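About Clodley

Clodley is a badminton club and coaching school. We run courses for adults and children, restring rackets on site, and organize a winter league for players who don't compete anywhere else.

The school grew out of a Saturday group that shared two courts in a high school gym. When the gym closed for repairs we rented space at the old Illetti warehouse on the edge of town, and we are still there. The building now has six courts, a stringing room, two changing rooms and a small kitchen. The floor is sprung wood with a mat on top. The ceiling is high enough for a full defensive lob, which was the main reason we picked it. 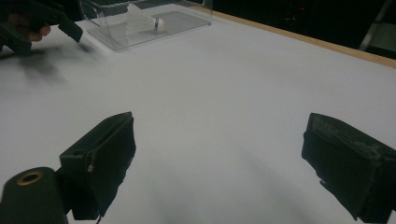 Matěj Vondráček
Head Coach and Founder

Matěj started teaching after a shoulder injury ended his own league career. He plans the course program, runs the advanced adult groups and sees every new player for a first lesson. If you write to us asking which group to join, the answer will come from him.

What we teach

Beginners start with grip, footwork and the underhand serve. We don't move people on to smashes until they can get back to the middle of the court after a shot. Some find this slow, but most stay with us for a second course.

The beginner course lasts ten weeks, one evening a week. Children's groups are split by age and size, and the youngest play over a lower net. Intermediate and advanced groups are by invitation after a trial session. Private lessons can be booked for one or two people, mornings only.

Doubles is a large part of what we do. Most adults who come to us want to play with friends, and rotation and court position matter more to them than power. We teach these from the fourth week.

Members

We have 507 members, of whom 36 play in our league teams. The rest come to lessons or open play. You do not have to be a member to take a beginner course, and course fees count toward your first year if you decide to join.

Open play is every Saturday from 9 a.m. Courts are shared in 15-minute turns when it is busy. Bring indoor shoes with non-marking soles. Rackets can be borrowed at the desk.

Shuttlecocks

We use feather shuttlecocks for the advanced groups and league matches, and nylon for beginners and open play. Feather flies better and breaks sooner. Last season we went through 3224 shuttlecocks in all. Used ones that still fly straight go into the practice boxes for serving drills and multi-shuttle feeding. Please don't throw them away after a session, even if a feather is bent. Leave them in the bin by court three and we will sort them.
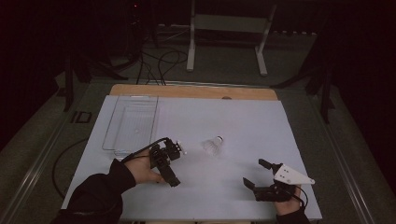 A shuttlecock on the work table.

Stringing and repairs

The stringing room is run by Vlastimil Šimek. He restrung 1264 rackets last year, mostly for our own members, but anyone can bring one in. The usual wait is two days. Write your name and the tension you want on the tag at the desk. If you don't know the tension, leave it blank and he will ask how you play. He also replaces grips and grommets. Cracked frames can't be repaired and we will tell you so before charging anything.

The winter league

The Tsikata League began with four teams and now has nine, including two from Bisier. Matches are played on weekday evenings, with a break in late December. Each tie is three doubles and two singles. New teams can apply in spring and need at least six players.

Visiting us

The entrance is at the back of the building, next to the loading ramp. Parking is free after 5 p.m. Buses stop at the corner, a three-minute walk away. The desk is staffed whenever the courts are open. Phones go unanswered during lessons, so leave a message or use the contact form.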